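Furkham Residents' Newsletter – September
279 shares | 8 comments

FRIDGE SHELF SWAP AND WHAT TO DO WITH ALL THESE APPLES

Quick one this month, got to get this to the printer by 4pm. Apples everywhere again. Carrier bags on doorsteps, boxes by the bus stop with "help yourself" on. Lovely, but half of it goes soft before anyone gets round to it. So – storage tips, swap details, recipe at the bottom.
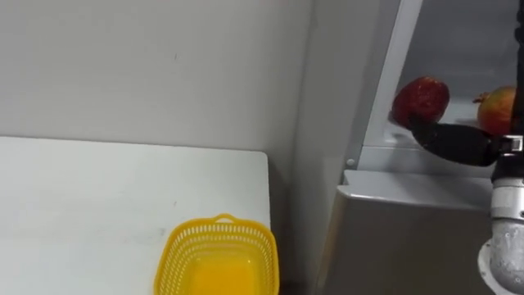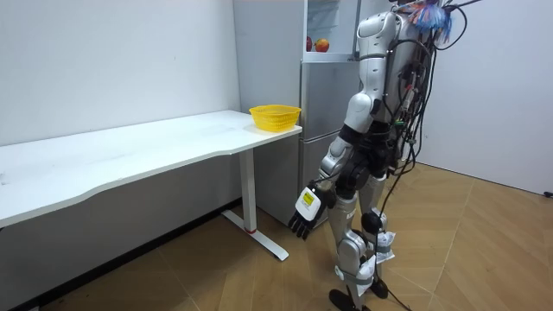
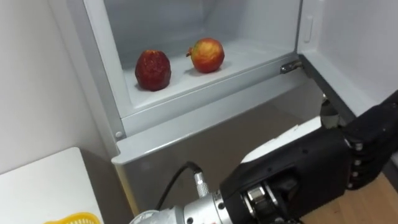
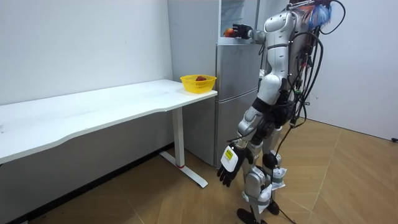

Apples in the fridge, all four views from the same room.

First thing. Keepers and eaters are not the same. Early ones (Discovery, Beauty of Bath, that sort) want eating within days, don't bother storing them. Late ones will go to Christmas and past it if you treat them right. If you don't know what your tree is, bite one. Sharp and rock hard in September, probably a keeper.

Fridge is fine for a small amount. Bottom drawer, in a bag with a few holes in, away from the lettuce. Apples give off a gas that turns greens yellow and makes carrots taste bitter. Potatoes don't like it either. On the other hand if you've got rock hard pears or an avocado, stick an apple in the bag with them.

Bigger amounts – shed or garage. Cool, dark, bit of air, no mice. Wrap each one in newspaper (this newsletter will do nicely once you've read it) and lay them in a single layer, not touching. Only perfect ones. Any with a bruise or a hole or no stalk, use up now. Check every week or so and chuck out the bad ones, you'll smell it before you see it.

Wrinkly is not off, by the way. Wrinkly is just lost a bit of water. Peel it, cook it, no one will know.

Freezing: peel, core, slice, into cold water with a squeeze of lemon, drain, dry, spread on a tray till solid THEN bag. Skip the tray and you get one big lump. Been there.

SWAP MORNING
Tkachuk bakery are letting us use their front tables again, 10am till they're gone. Bring apples, take something else. Last year we had 20 bags of runner beans and not one marrow which must be some sort of record. Jars wanted too, with lids please, clean ones. Chutney, eggs, plums, cuttings all welcome. No windfalls with wasps in!!

The Prikaris juice press is back from repair and can be borrowed for 8 pounds a day, deposit on top. Wash it out BEFORE it comes back. Last borrower didnt and it took a whole evening with a bottle brush. Put your name on the sheet in the library porch.

RECIPE – USE-THEM-UP CRUMBLE
Enough cooking apples to fill your dish, peeled and chopped
Spoon or two of sugar, depends how sharp
200g plain flour
100g cold butter
100g sugar
Handful of oats

Rub butter into flour till its crumbs, stir in sugar and oats, tip over the apples. Don't press it down. Middle of a medium oven till brown on top and bubbling at the edges. Blackberries in with it if you've been up the lane.

Platum Road allotments also have spare crates, free, by the gate. Take what you need but leave the green ones, they're spoken for.

Next issue: leaves, gutters, and the bin dates agian.

8 comments | Share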